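**Subject: Re: [plestano-cell] Gripper pads on the kitchen cell, and the home offset**

Hello all,

thank you for the patience with the kitchen cell, it is running again since this morning. Felicja asked:

> On Gratau our gripper closes on the pan but the pan turns in the fingers when the arm goes up. Did you change the pads or only the force? And do you do the offset before or after the pads?
>
> Felicja Gajewski

I changed the pads first and left the force at the old value. If both are changed together, you will not know later which of them helped. The old pads were worn on the inside edge, on one finger more than on the other. I took off the screws, cleaned the seat with alcohol, and let the new pads sit under light clamping for two hours before any load. The Baran sheet says that one hour is enough, but our glue is older.

After this comes the offset, so my answer is: always after. New pads are thicker, and the closing position moves. I drive the fingers shut with nothing between them, set zero, open, and repeat three times. If the three values do not agree, I look for dirt on the rails before I touch the software.

Then I do a lift with the pan over the left burner and stop the arm low, to look if the handle moves down.

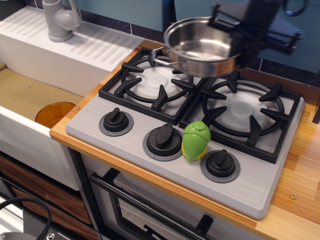

*Hold check over the left burner, saucepan in the fingers.*

Please stop the arm for this and do not only watch it pass. A slow turn is hard to see in motion. I put the speed to the lowest step and keep one hand on the stop button.

For the release side, the fingers should open wide enough to stay clear of the wire handles on the small pan. In our old settings file the opening was too narrow - the value came from the Clirnmont cell, where there are only cups. I now open fully and go up straight before any sideways move. It costs a little time in each cycle, but I prefer it.

Two more points. Check that the cable has slack at the wrist after you mount the cover again. And write the new zero in the cell log, also when it is the same as the old one.

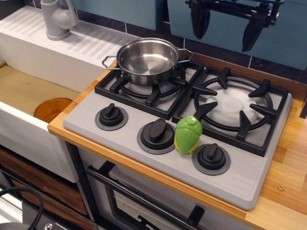 Despina Nedeljković wrote back to me off-list that she would repeat the zero after the first day of work, as new pads settle a little under load. I had not planned this, but I will do it tomorrow and send the value to the list.

Felicja, if the pan still turns with new pads, please send me your force value and the closing position, and I will compare them with ours.

Best regards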